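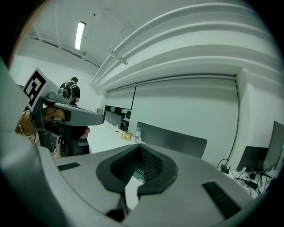

*At the table, bracelet on.*

## Musty books: what I'd bother with

Irja Miettinen, Sun 7 December

I buy old biographies by the box, mostly dead shipping men and department store founders, and they all smell like a basement. I've tried most of the cures people pass around. I don't think much of them.

**Baking soda.** Fine in an open dish, inside a lidded tub with the books standing up and fanned a little. Never sprinkle it between the pages. I did that to a 214-page life of a hotel owner in October and I'm still shaking grit out of the gutter.

**Dryer sheets.** Now you have a musty book that smells of dryer sheets. They can leave a film too.

**The freezer.** Good for bugs, if you have bugs. Bag the book, squeeze the air out, and let it come back to room temperature before you open the bag. I can't say it did a thing for smell. Please don't freeze anything that's damp.

**Mident spray.** The label says "restores paper." Restores it to what? I gave one book 2 light coats and left its neighbor alone, and after 24 hours on the same shelf my sister couldn't pick the treated one. Save your money.

**Cat litter.** Same idea as the baking soda, plain unscented clay kind. Works slowly. I gave a stack of 6 a full month and four came out better. The other two I'd call a draw.

**Fresh air.** Cheap, dull, and the one I'd try first. Stand the book open on a dry day, out of direct sun, and turn to a new spot every hour or so. Sun will fade a cloth spine faster than you'd believe.

If the fuzz on the cover is mold, take the book outside before you brush it, and wear a mask. A cheap reprint isn't worth it. Pitch it.

On shelves: leave a finger's width behind the books. My old Sastholm unit sat flat against an outside wall, and everything on the bottom row went spotty. Cedar blocks did nothing for that. Moving the unit did.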